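Von: Elli Huttunen
An: Liste Stoffe und Färben
Datum: 01/03/2021
Betreff: Re: Lila läuft beim Waschen aus

Hallo zusammen,

Aarne Ikonen schrieb:
> Ich habe im Juli in Trarnberg Baumwolle gekauft, kräftig lila,
> 285 cm lang. Beim Waschen mit 40 Grad war das Wasser jedes
> Mal dunkel, auch nach der dritten Runde. Hilft Essig oder
> Salz? Ich will daraus Servietten nähen, mit weißer Kante.

Essig und Salz bringen bei fertig gefärbter Baumwolle nichts. Salz gehört ins Färbebad, Essig zu Wolle und Seide. Was bei dir ausläuft, ist vermutlich Farbstoff, der sich nie mit der Faser verbunden hat. Der muss raus, und zwar heiß.

Ich würde so vorgehen: erst kalt spülen, dann 60 Grad mit wenig Waschmittel, ohne Weichspüler. Danach ein weißes Läppchen feucht auf den Stoff legen und bügeln. Bleibt es weiß, kannst du zuschneiden. Rechne mit Einlaufen – bei meinem Stück von Eskola waren es auf 504 cm fast 20.
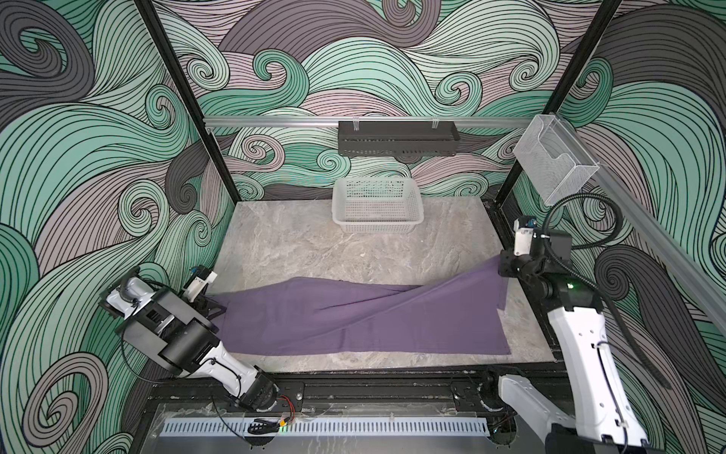 Aarne Ikonen meinte dazu inzwischen, 60 Grad seien ihm bei der Farbe zu riskant, er wolle lieber ein Fixiermittel nehmen. Kann man machen. Das Mittel von Rernell habe ich zweimal benutzt, bei Rot mit Erfolg, bei Dunkelblau ohne. Überschüssige Farbe muss man vorher trotzdem auswaschen.

Für die weiße Kante würde ich das Band getrennt vorwaschen und beim ersten gemeinsamen Waschgang ein Farbfangtuch dazulegen. Die fertigen Servietten nicht nass im Korb liegen lassen, dabei färbt es am ehesten ab.

Wer noch Garn in der Farbe sucht: In Goltport gibt es Nummer 996, die passt zu den meisten Lilatönen. Nummer 1625 ist deutlich rötlicher.

Grüße
Elli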